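Notes for anyone recording drives on the Pulis loop. Updated 20th February.

These tips are for the people who take a car out with the recorder running and bring the drives back to be used as training examples. Most of them come from mistakes made in January. If you only read one section, read the one on the lens.

## Before you leave the workshop

- Clean the outside of the windshield, then the inside. The inside film is the one people skip, and it does more harm when the light is low.
- Wipe the lens last with a dry cloth that has touched nothing else. Keep the cloth in a sandwich bag in the glove box.
- Check the free space on the drive. A full loop needs 109 gigabytes. If you have less than that, empty the drive before you go.
- Tighten the mount by hand, then give it a quarter turn more. A loose mount gives you soft, smeared pavement for the whole trip.
- Start recording while you are still parked and let it run for 30 seconds.

## Plain stretches count

New drivers tend to save the busy parts and throw out the rest. Please don't. The system has to learn what open road looks like, with its cracks, old patches and poles along the far side, or it will treat every dark mark on the asphalt as something to steer around.

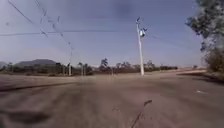 Keep your speed steady on these parts and stay off the brake unless you need it. The system copies what you do as well as what you see. If you slow down for a stain, it learns to slow down for stains.

Napaporn Phromma goes through the drives after they come in, and she would like drivers to stop trimming the files themselves. Leave them whole. She cuts them in Jakska, and a trimmed file loses its match with the steering record.

## Labels

Use the short list taped inside the log book. One label per stretch is enough:

- open road
- junction, nothing crossing
- junction, traffic
- turn
- stop and wait

Write the label down after you have parked — never while driving. If you can't remember which stretch was which, write "unsure" and leave it. A blank or an "unsure" costs a few minutes to sort out. A wrong label can sit in the set for weeks.

## Low sun

Don't cancel a drive over glare. We have plenty of clean midday recordings and not many with the sky washed out on one side. Drive the loop as you normally would, as long as you can see well enough to do it safely. If you can't, pull over and wait.

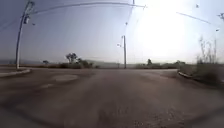 Leave the exposure on the setting it came with. Two drivers turned it down by hand to save the sky, and the road surface went so dark that both drives had to be dropped. The same goes for clip-on filters and for tape across the top of the lens.

At an empty junction, do what you would do with cars there. Look both ways, roll up at a normal speed and obey the signal. Coasting through because the road is clear gives us an example we can't use.

## When you get back

1. Stop the recorder before you switch off the engine. It needs the power to close the file.
2. Wait for the light to go out.
3. Pull the drive and put it in the padded case, label side up.
4. Copy it to the Sustura folder. Don't rename anything.
5. Fill in the log book, including tire pressure if you changed it.

Copying is slow over the wireless, so use the cable on the bench. If the copy stops partway, delete what arrived and start over.

The spare mount is in the Trindade box on the lower shelf, along with 2 fuses and the short screwdriver. Put the screwdriver back when you're done with it.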